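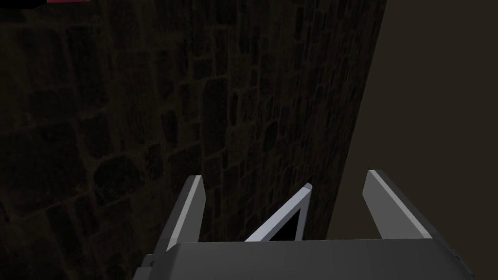
Repointing an indoor stone wall: which mortar, and when?

Help Exchange > House and Repairs > Masonry

Print this page | E-mail this page

Roxana Bratu
Thursday, January 3, 2019

I am responsible for the upkeep of a former storehouse with interior walls of rough stone. The mortar in one wall has turned to powder, and I can rake it out with a finger to a depth of 4 inches in places. A contractor has proposed filling the joints with ordinary cement. Is this acceptable? 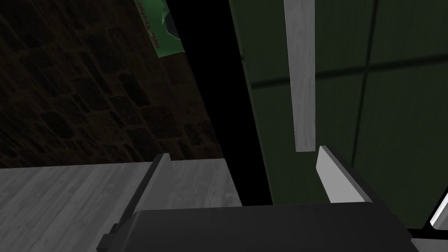

Consuelo Robles

Cement is not advised for old stonework of this type. It is harder than most soft stone and traps moisture behind the face. A lime mortar should be requested in writing. Where the blocks are rounded and irregular, as in a dark brown wall with only slightly lighter mortar lines, the joint should be finished a little behind the face of the stone — a flush joint spreads over the curved edges and looks much wider than it is. Please ask for a small trial patch and leave it for 18 days before approving the color.

Ignacio Arrieta

I agree regarding lime. Keep the room above freezing while it cures. Small tools and samples may be kept in a drawer unit nearby.

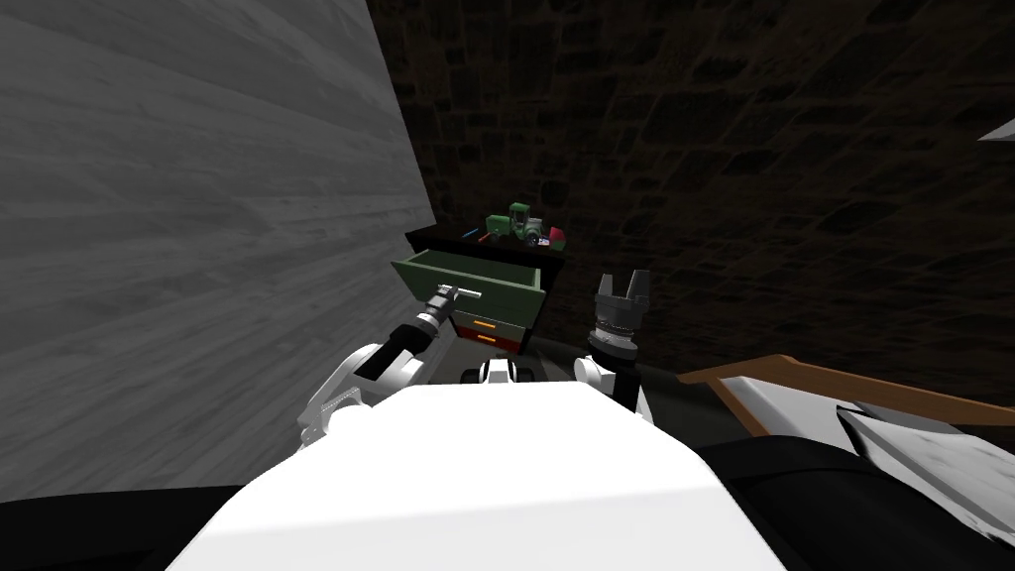
Cabinet with green drawer open, stone wall behind.

Alina Matei

We used cement in our cellar and it is fine so far.

Contact the Moderators | © Pavico Help Exchange | Back to top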